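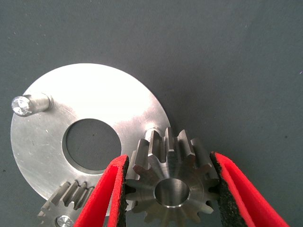

A round metal plate on a gray surface.

How to bed in new brake pads and discs

When you fit new pads and discs to your car, the brakes are not ready for hard use on the first drive. They need a short procedure which puts a thin, even layer of pad material on the face of the disc. If you skip it, you can get vibration in the steering wheel, noise, and a longer stopping distance. I learned this on my old Farnurik coupe, where I was too impatient and had to buy the front discs a second time.

Before you start

Check that the wheel bolts are tightened to the value in your handbook. Clean both faces of each disc with brake cleaner, also when they come new from the box, as many makers put oil on them against rust. Pump the pedal until it is firm. Do this before the car moves — with the pistons pushed back, the first press of the pedal does almost nothing.

Choose a straight, quiet road with good visibility behind you. I use the long road out of Wurncombe at 5 in the morning. You will slow down many times, and other drivers do not expect it.

The procedure

1. Drive gently for ten minutes, with light use of the brakes, so that everything becomes warm.

2. Accelerate to 50 mph and brake with medium pressure down to 10 mph. Do not stop completely. Repeat this 9 times, with half a minute of normal driving between each.

3. Make 3 firmer stops from 60 mph to 10 mph. The ABS should not work. If it does, you press too hard.

4. Drive for 11 minutes without braking, or with as little as traffic permits. The discs must cool in moving air.

5. Park and leave the handbrake off. Put the car in gear, or in P, and use a wheel chock. Hot pads that are clamped on a hot disc can leave a mark, and later you feel this mark in the pedal.

Some smell during step 3 is normal. If the pedal becomes soft or goes lower than before, stop the procedure, let the car cool and check the fluid and the hoses.

Differences between pads

Always read the paper in the box first. Armelle Collet, who prepares track cars at Sudside, uses fewer stops from a higher speed for race pads, and she does it only on a circuit. For a normal street pad my numbers above are enough.

After 246 miles I take off the front wheels again and look at the discs. The color should be an even gray over the full width of the face. Dark patches mean that the layer is not regular, and you can repeat steps 1 to 4 once.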